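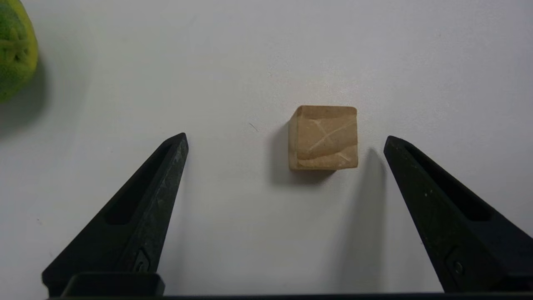 Marta Onyshchenko
Equipment Editor, Weaving and Yarn

Avine Folding Rigid Heddle Loom
Item number: 771
Updated May 2020

I have wanted to put this loom on our pages since the first one came through the door in March, and I've been weaving on it most evenings since then (dish towels, mainly, plus a scarf that got away from me and is now more of a shawl). The Avine is a small folding loom for people who want to make real cloth at home without giving up the dining room to do it. It sits in your lap with the front beam tucked against you and the back beam leaning on a table edge, or you can put it on its stand and walk away from it whenever the phone rings.

If you have never used a rigid heddle loom, the idea is lovely and simple. The heddle is a flat comb with alternating slots and holes. Half your warp threads go through the slots, half go through the holes, and when you lift or lower the heddle you open a space for the shuttle to pass through. The same heddle then beats the thread into place. That one part does two jobs, and it's why a first-time weaver can have plain cloth growing on the beam the same afternoon the box is opened!

What it weaves

The weaving width is 14 inches. That is wide enough for scarves, placemats, table runners, hand towels and the panels of a tote bag, and you can seam pieces side by side for a baby blanket. Expect the finished cloth to come out narrower than the threaded width. Every weaver loses some to draw-in at the edges, and washing takes a little more. I put a few extra threads on each side when I plan towels and I have been happy every time.

The Avine has two heddle positions built into the side blocks, so you can add a second heddle later for finer cloth or double weave. You don't need to buy that second heddle now. Most people get a good long run out of one heddle and a pickup stick, which between them will do lace, little floating windowpane patterns and all sorts of textured borders.
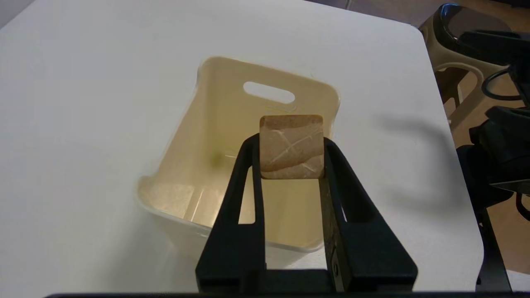 Yarn choice makes a bigger difference than any accessory. The medium heddle that ships in the box likes a worsted weight wool or a smooth knitting cotton. Go easy on very stretchy yarns in the warp; they feel fine while the loom is under tension and then the cloth shrinks up like a sock when you cut it off. Fuzzy mohair is a pain in the warp too, although it's beautiful as weft. To test a yarn, I pull a short length between my hands and give it a good tug. If it drifts apart, it goes on the shuttle and stays off the beams.

Putting it together

The frame arrives flat and unfinished. Rub it with paste wax or a wipe-on oil before assembly, let it dry overnight, and the parts will slide and fold much more sweetly. Start with the side pieces, then the beams, and leave every bolt a little loose until the whole frame is standing. Set it on a level floor or counter, press down on opposite corners, and tighten once it has stopped rocking.

The ratchets have a right way around. Check that the teeth face the pawls on both beams before you tie on. I had my back one reversed and warped the entire loom before I noticed, and yes, I had to take it all off again. 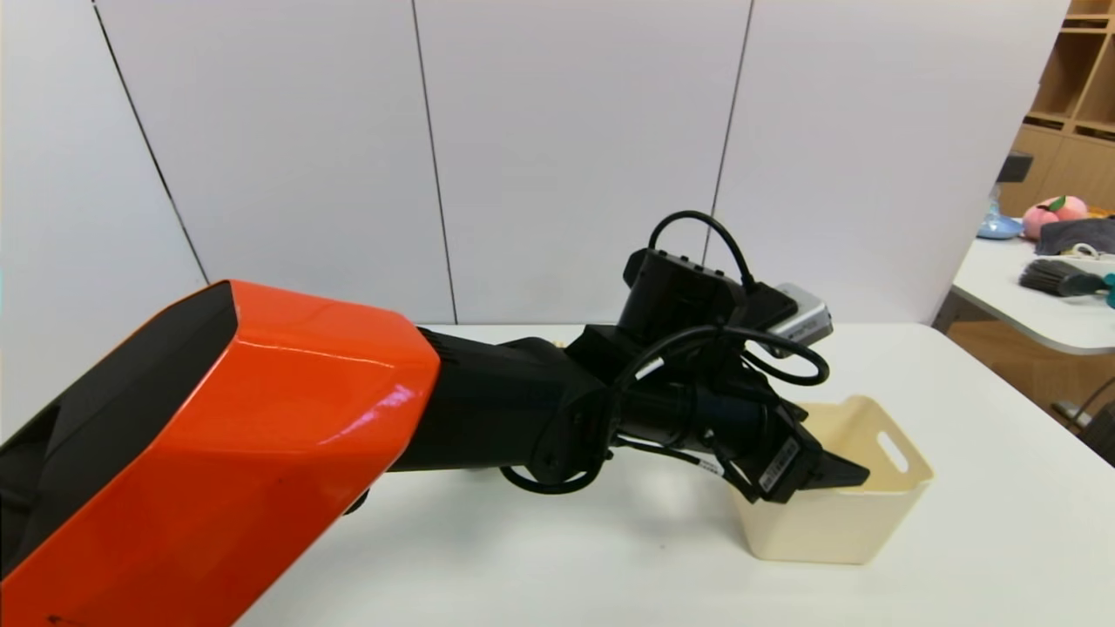 Berkden Craft Supply, Weaving and Yarn Department

Warping is the part people worry about, so let's talk about it. Avine includes a warping peg and clamp for the direct method, and I'd use it for anything up to the length of a long scarf. Clamp the loom to one table, the peg to another, and measure the distance between the two. You pull loops of yarn through the slots with the threading hook, carry each loop to the peg, and repeat across the heddle. Then you wind everything onto the back beam with paper between the layers, cut the loops at the peg end and move one thread of each pair into the neighboring hole.

Good paper helps a lot. Brown kraft paper or an old roll of wallpaper is stiff enough to stop the threads from sinking into one another. Newsprint is too soft (and it comes off on white cotton). Cut the paper wider than the warp so the edges don't slip off the sides.

Tie the warp to the front rod in small bundles, beginning in the middle and working outward. Pat the threads with the flat of your hand. You're feeling for soft spots, and once you've found them a few times your hand gets very quick at it. Weave in some scrap yarn first to spread the bundles, then start your real cloth.

In use

I love how quiet this loom is. The heddle drops into its resting spot with a soft knock and the ratchets click when you advance, and that's the whole soundtrack. The tension stays put over a long evening. You can also fold the frame with weaving still on it: release the front ratchet a notch, loosen the side knobs, close it up and slide it behind a door. When you open it again, tighten the knobs first and then bring the tension back.

One small complaint. The shuttles in the box are a bit thick along the edges, and they catch on fine cotton. A few minutes with very fine sandpaper fixed mine. I'd also like a longer threading hook, but people with smaller hands may disagree with me.
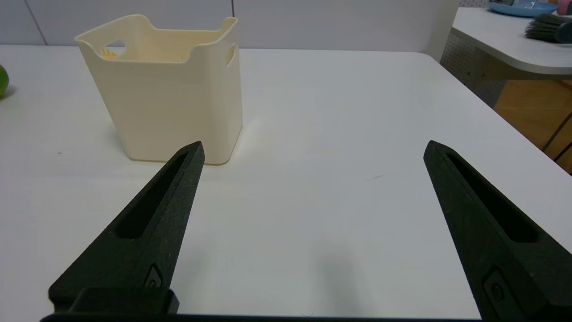

The stand is a separate purchase and worth thinking over. If you weave in an armchair, skip it. If your shoulders complain, or if you share the house with a cat, the stand lets you sit up straight and work at a proper height, and it tilts, so you can find an angle that lets you look at the cloth without hunching.

In the box

Folding loom frame, unfinished
Medium heddle
2 stick shuttles
Threading hook
Warping peg and clamp
Side knobs, bolts and wrench
Cotton cord for the tie-on rods
Printed assembly and first project booklet

Sold separately

Fine and coarse heddles
Second heddle for the rear position
Pickup stick
Tilting floor stand
Padded carrying bag

Care

Dust the frame with a dry cloth and wax it again whenever the wood starts to look thirsty. Keep it away from radiators and sunny windowsills. Release the tension if you won't be weaving for a while. Heddles can be wiped with a damp cloth, and a pipe cleaner is perfect for lint in the holes.

Where to try one

We keep a warped Avine on the front table at our Dolstead shop, and you are welcome to sit down and throw a few rows. The cloth on it is a group effort in whatever colors people felt like that day, and it's getting wonderfully odd. Spare knobs, pawls and cord are stocked at the yarn counter. Ask for them by the loom's item number.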